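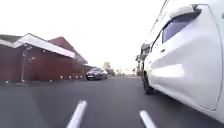

Lorkivard Moth and Butterfly Group
Minutes of the autumn meeting, 17/10/2026, upstairs at the Havholm reading room

Present: Ursina Plattner (chair), Benedikt Riedl, Ea Thoroddsen, Jayson Pascual, eleven other members and me, Veronika Hofstetter, taking notes with a pen that gave up halfway through item two. Apologies from the Schwaiger family, all of them, who have a cold.

1. Last minutes
Agreed, with one correction. I wrote in May that Benedikt had found a poplar hawk-moth in his shed. It was an eyed hawk-moth, and he'd like that put right. He also brought the picture again, and it really is a beauty (those blue eyespots!).

2. Trap nights
Jayson read out the totals from the garden light traps. We ran 19 nights this year and logged 3,819 moths, our best season since I joined, and large yellow underwings made up a good chunk of it as usual. I said I'd rather have fewer of those and one more merveille du jour, and got a few nods. Ursina wanted to know why the August figures from Stosta were so low. Jayson thinks it was wind more than anything, as the trap there sits on the open side of the orchard, and he'd like to move it behind the hedge next season. Agreed. Ea will ask the owner.

We also had a bit of a ramble about egg boxes. The cardboard ones are running out and the plastic ones are no good, the moths just slide about in them. Please save yours and bring them to me, trays of any size.

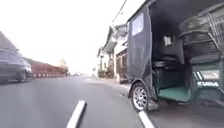 3. Verges and caterpillars
Ea gave us her report on the roadside nettles and the small tortoiseshells, and I could have listened for another hour. She found webs of young caterpillars on both sides of the Stosta road in May, then lost most of them to an early cut. Her worry is that we all talk about verges as though every road had one. Plenty are like the one with the three-wheeler on it, the kind with the black side flap and the little clear window, where you've got smooth grey tarmac and a painted white line, and she'd like us to look harder at gardens and yards along streets of that sort. Benedikt said a pot of nettles by the back door would do, provided it gets sun. I tried this two years ago and the nettles were splendid and the butterflies ignored them, but I had them in shade, so I'll have another go and report back.

Ursina will write to the parish about cutting dates. We went back and forth over what to ask for and settled on one cut in late September with the clippings raked off. Benedikt wanted two cuts, and asked me to note that he still does.
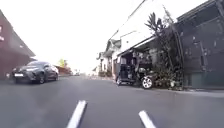

Is it all right to move caterpillars off a verge before it gets mown?
Ea's answer was that you can, if you cut the whole stem they're feeding on and take it to a nettle patch close by, but leave them be if they've stopped feeding and gone wandering, as they're looking for somewhere to pupate and will sort themselves out.

She added that long sleeves are wise. Jayson showed us his wrists.

4. Plant swap
Went well, bit of a scrum at the start. We took 40 in donations and gave away every last pot of lady's smock and bird's-foot trefoil. The buddleia seedlings were left over again, and I'd be quite happy if we stopped bringing them, they come up in my gutter as it is. Next year we'll ask for more foxgloves and garlic mustard. Jayson offered to grow on 15 alder buckthorn whips for the brimstones, and we said yes please before he could change his mind!

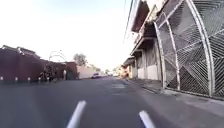 The whips need a home for two winters before they go out, and his garden is full, so I've said they can come to me along the north fence. I'll need help digging the trench. Any Saturday-ish morning that isn't frozen, just ring first. Ea has spare rabbit guards from the hedge planting and will drop them round.

5. Winter jobs
Looking for brown hairstreak eggs on the blackthorn, once the leaves are off. Ursina leads, bring a hand lens and something hot to drink.
Trap repairs at Benedikt's, two bulbs and a cracked funnel.
Records to Jayson by the end of the year please, with a place and a date on every one. "Garden, summer" doesn't help him.

6. Any other business
The biscuits were Ea's, cardamom, and I've asked for the recipe. Ursina still has somebody's green umbrella.

Closed when the heating went off. Next meeting in the new year, date to follow.

V.H.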